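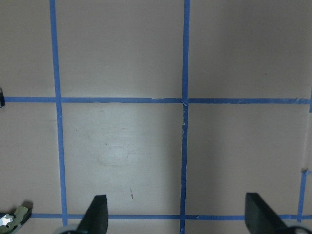 About us

Messka is an evening school for bookkeeping and office skills. We opened in 2000 with one classroom above a shoe shop and a single course in basic accounts. Today we have 383 students on our books and teach from our own building on Grima Street, five minutes' walk from the bus station.

Most of our students have a job already. Some run a small business and want to stop paying somebody else to do their invoices. Others left school early and need a certificate to move up at work. We also get a fair number of parents going back to an office after a long break, who find that the software has changed and the sums have not.

What we teach

Our main courses are bookkeeping (levels one to three), payroll, spreadsheets and business writing. Each runs for a full term, two evenings a week, from 6 pm. There is a shorter course on tax returns for the self-employed, which starts in November and fills up early.

Classes are small. You work on paper first and move to the computer once you can follow an entry from receipt to ledger by hand. Some people find this slow in the opening weeks. We have kept it because students who learn this way make fewer mistakes in the level two exam.
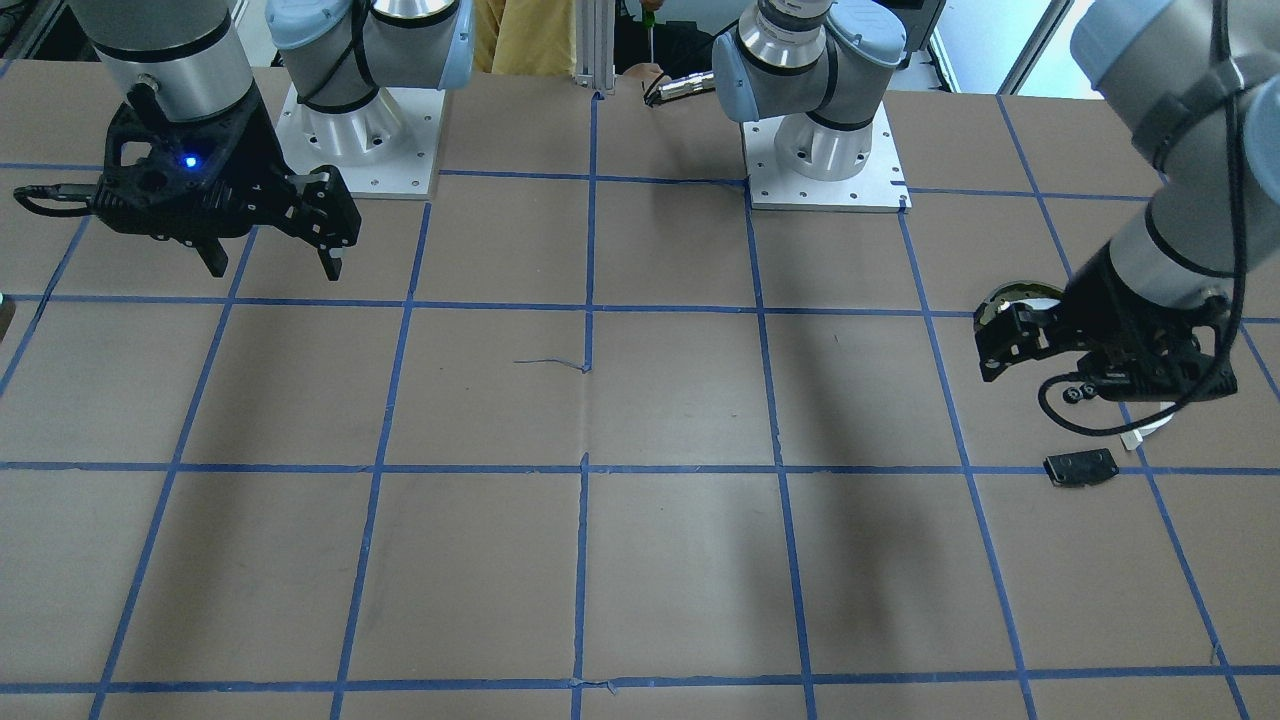
Our building

We moved to Ansari House when the old rooms became too small. The teaching rooms are on the ground and first floors, with a lift between them. The library is on the second floor and holds 702 books, mostly on accounting, employment law and office practice. Students may borrow two at a time. Past exam papers can be read there but not taken home.

Tea and coffee are on sale until 8 pm. The car park behind the building belongs to the dentist next door – please use the public one on Cilden Road.

Fees and help with costs

Fees are paid by the term or in monthly parts. There is a lower rate for anyone out of work, and we hold back 6 free places each year for people who could not otherwise come. Ask at the office for the form. It is one page long and we reply within two weeks.

Visiting us

The office is open from 2 pm until the last class ends. You are welcome to sit in on a lesson before you sign up, but please ring first so that the teacher knows to expect you.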